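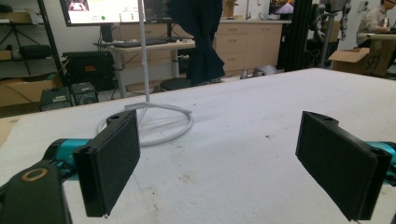
Mahsa thinks Ruth must have been scared half to death on that road out of Moab, and that we all read her big speech far too calmly. She brought it up before I had even found my page! And I have to say, it changed the whole chapter for me. I always heard "whither thou goest, I will go" in a sort of wedding voice, soft and pretty. But Ruth says it to a bitter, grieving woman who has just told her to go home. Naomi doesn't even answer her. She just stops arguing (verse 18), and they walk on.

We only meant to do chapter 1 on Tuesday and we got through most of 2 as well, because Adeel wanted to get to the barley field. He grew up with harvests and he loves the part where Boaz tells the young men to drop some handfuls on purpose. On purpose! Ruth wouldn't have known. She would have gone along behind the reapers thinking it was a good day for leftovers. I wrote Leviticus 19 in the margin, the verse on leaving the corners of the field, so I can read the two side by side this week.

Thoa asked why Ruth goes on being called "the Moabitess" so long after she has come to stay. None of us had a good answer. I said maybe the writer wants us to keep remembering how far off she started. Thoa wasn't sure and neither am I, now that I see it written down. I want to ask Thu, who missed this time with a cold.

Then the prayer, which went long, and I was glad it did. Mahsa prayed for her mother. I prayed out loud for the first time since March or so, only two sentences, and my voice went funny, but I did it.

Walked home the long way by the Mikkelsen bridge, still thinking about Naomi telling everyone to call her Mara. She says she came back empty, with Ruth standing right there beside her! I laughed when I first noticed it, and then I thought about the people standing next to me all last winter – and I didn't laugh so much.

To do before next week: chapter 3, slowly. Read Leviticus 19. Call Thu. Bring the good tea, we're down to the dusty bags again.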